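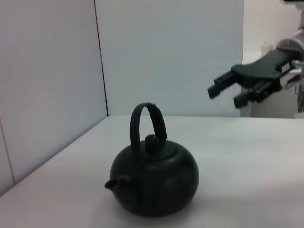
Let the Home Robot Be Slow

Search this site Enter keywords Go

Tuesday - by Fatemeh Daneshvar

In our shared workshop in Clordale, Siamak wants the arm to go faster. I do not agree. A kettle has a tall handle and a round body, and for a gripper with two fingers this is already a difficult guest. We made over 1000 tries this spring, and I learned the most from the slow ones. Speed is good for a factory. At home I prefer a machine that I can stop with my hand - and my tea can wait.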